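A visit to the open day at Rondetti, Prirberg

I went to the open day at Rondetti in September. The train to Prirberg takes long and the walk from the station is uphill, so I arrived when the first tour had already left, and I joined the second one with people mostly from packaging companies. I write software for warehouse machines, and I came for one thing only: to see how they build the planning part for two arms that share one table.

The first hour was a talk about Ratemum, their control and planning package. The old version planned each arm separately and treated the other one as an obstacle which stands still. This is simple to program, but one arm often waits a long time. The new version makes one plan for both arms together and checks it again all the time while they move. When a check fails, only the last part of the plan is thrown away. I asked how often this happens in practice. The answer was that they keep a log, and in the last test series of 570 runs the plan was repaired 204 times. I liked that they gave this number without being pushed.

Then they explained the perception. Shiny things are difficult for depth cameras, and transparent bags are even worse, because the camera sees partly the bag and partly what lies inside. Their solution is to mark such a region as "not known" and to let the planner approach it slowly. The fingers close until the motor current rises. I have used the same trick at work, with less success, and I wrote down the filter settings they use.

I also saw the tool they call Arboleda. It is a viewer for the recordings: on the left a list of events, on the right the joint angles as curves, and you can move a slider and see what the planner believed at this moment. For me this was the best part of the day. In my company we still open text files and search with the keyboard. Arboleda also compares two runs and colors the places where they differ. It took a few seconds to load, and one time it had to be restarted, but the idea is very good.

After the coffee we went down to the lab. We were divided in groups of 7 and each group could stay until the next one came. The arms have different jobs depending on the task file, and the planner must find a meeting point over the table which both can reach.

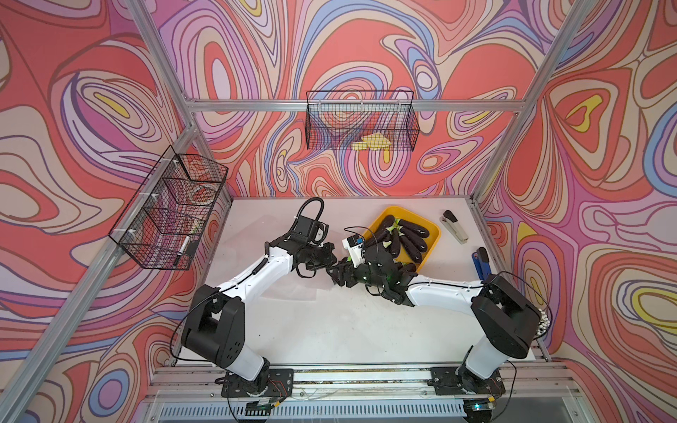 Two arms over one white table, with the tools meeting in the middle.
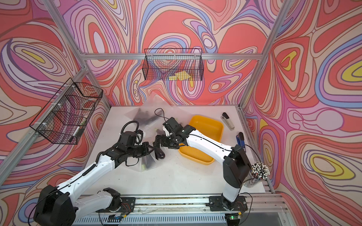
I asked how the meeting point is chosen. First the software makes a coarse map of all points that both arms can reach, and this map is calculated only once for each cell. Then it gives a cost to every point: distance to the joint limits, distance between the two elbows, and how much the cables must bend. The cable cost was added later, after they had damaged 2 wrist cables in one month. It is a small detail - but I think many planners would be better with it.

What I did not get was a clear answer about calibration. Someone from my group asked how often they measure the position of one arm relative to the other, and the reply was "when it is needed". I would like to know what tells them that it is needed. Perhaps the log shows it, I will ask by e-mail.

The lunch was soup and bread, quite good. In the afternoon there was a session on the programming interface, where you could write a short task file on a laptop and run it in simulation. Mine failed at first because I had given the angles in degrees. The error message said this clearly, with the line number, and I fixed it in one minute. The documentation can be taken home, and I read half of it on the train back. The chapter about timing is still missing, they promised it for the next release.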